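# Efa Dafis, retoucheuse : « Une fermeture, ça se démonte avant de se remplacer »

L'atelier Skornisel ouvre à 9 heures, mais Efa Dafis est à sa machine bien avant. Elle reprend les ourlets promis la veille, vide la boîte à canettes, repasse ce qui doit partir dans la matinée. La boutique tient en deux pièces, dans une rue qui descend vers le marché couvert de Clarnmont. Elle y travaille avec Jirayu Wannasri, qui s'occupe des cuirs et des toiles épaisses.

Elle a appris la retouche chez Trincombe, une maison de confection fermée depuis. « On nous mettait aux boutonnières pendant des mois. Je trouvais ça long. Maintenant je les fais sans regarder. » Après la fermeture, elle a travaillé chez elle, puis repris le bail d'un cordonnier. Le comptoir vient de lui, les étagères aussi.

L'essentiel du travail, ce sont les pantalons. Ourlets, tailles à reprendre, entrejambes usés. Viennent ensuite les fermetures à glissière, que les clients apportent en demandant presque toujours un remplacement. Elle commence par regarder le curseur. « Neuf fois sur dix, c'est lui qui est fatigué. Il s'écarte, il ne serre plus les dents. On le change, on remet l'arrêt en haut, et le blouson repart. Une fermeture, ça se démonte avant de se remplacer. » Le prix n'est pas le même, et elle admet que la caisse s'en ressent.

Elle tient un cahier où chaque pièce reçoit un numéro, une date de retrait et une ligne de description. Le dernier numéro, au moment de notre visite, était le 791 : une doublure de manteau, déchirée sous les deux bras. Les doublures l'occupent beaucoup à partir de l'automne. « Les gens arrivent avec le manteau le jour où il fait froid. Il faudrait me l'apporter en mai. En mai, j'ai le temps. »

Sur le choix des fils, elle est précise. Du polyester pour presque tout, du coton quand le vêtement doit être teint ensuite, un fil plus gros pour les surpiqûres de jean. Elle achète ses bobines chez Rungrueang, un grossiste qui livre par carton entier, et garde les couleurs qui ne servent jamais. « Le vert bouteille, j'en ai pour vingt ans. Le bleu marine, j'en manque toujours. »

Il y a aussi ce qu'elle refuse. Les robes de mariée à reprendre pour le surlendemain, les tricots à mailles très fines, les doudounes percées en plusieurs endroits. Elle a accepté une veste matelassée une fois et dit avoir retrouvé du duvet jusque dans le tiroir des ciseaux.

Les T-shirts sont un cas à part. Elle en reçoit de plus en plus, souvent pour une encolure détendue ou un trou près de la couture de côté. La réparation coûte parfois plus cher que le vêtement neuf et elle le dit au comptoir. La plupart des clients la demandent quand même. Quand il y a un motif imprimé, elle règle le fer plus bas et passe par l'envers. L'aiguille doit être à pointe arrondie, sans quoi elle coupe la maille. « Sur un jersey, un trou d'aiguille, ça file au premier lavage. Le client revient et il a raison de revenir. » 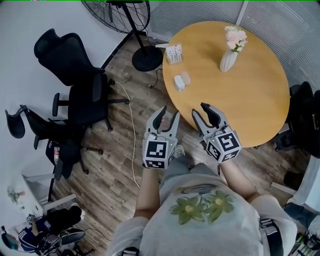 Pour Lamduan Rattanakul, tout cela devrait s'apprendre à l'école, au moins le bouton et l'ourlet, et les ateliers garderaient les travaux difficiles. Efa Dafis n'est pas contre. Elle a donné quelques séances d'initiation, le soir, après la fermeture. Les élèves voulaient tout de suite coudre à la machine et elle les faisait commencer à la main, au point arrière. « Il y en a qui ne sont pas revenus. Ceux qui sont restés savent reprendre une poche. »

Elle ne compte pas agrandir. Une seconde surjeteuse l'aiderait, à condition de trouver où la mettre. Jirayu Wannasri voudrait plutôt une meilleure lampe au-dessus de la table de coupe, et la discussion dure depuis l'hiver. Pour les délais, il faut compter une semaine pour un ourlet simple, deux pour une doublure. Les vêtements doivent arriver propres. C'est écrit sur la porte, et elle le répète au téléphone.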